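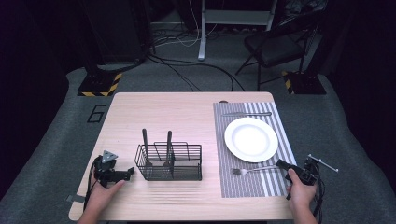

Nava handheld gripper pair

Nava is a pair of hand-held grippers for recording two-handed manipulation without a robot in the loop. The operator holds one in each hand and does the task at a table. The recordings are then used to train a policy for a two-arm robot. It is made by Nendow and was developed alongside the Dotstead table-setting study, summarised further down.

What is in the set

Left and right gripper, black, with jaw assembly
Grey mounting plate for the top of the gripper
Cable set
Printed setup guide
Licence for the Mancombe recording software (one workstation)

Spare jaw pads are sold separately in packs of 11.

Recording a task

Both grippers are wired. Leave enough slack for the cables to hang off the table without pulling on the wrist. Mancombe logs jaw opening and hand pose for each side on a shared clock, and starts a new episode when both jaws are fully closed for one second.

We suggest a fixed starting layout for each batch. For table setting, a utensil basket goes on the left and a placemat with a plate on the right, with the knife and fork laid lengthwise along the mat. Number the station on the floor if you run more than one, and enter the same number in Mancombe.

Results from the Dotstead study

The study asked whether demonstrations from the hand-held pair could replace teleoperated ones for cutlery and plates. A policy was trained on 200 Nava episodes and tested over 122 trials on a two-arm robot. It placed the item within tolerance in 53 of the first 61 trials, where the mat was in its trained position. In the second 61, with the mat turned or moved, it managed 38.

Most failures were with flat items. A fork lying on a woven mat leaves little room for the lower jaw, and the policy often closed too high. Utensils standing in a basket were picked up more reliably. Adding demonstrations in which the operator approached the handle from the side helped, but those runs have not been repeated on a second robot.

Not suitable for

Wet work or food contact
Use with gloves thicker than 2 mm

Ordering

Sold as a pair only. Orders placed before noon on Wednesday are sent the same week. Please state your workstation's operating system when ordering.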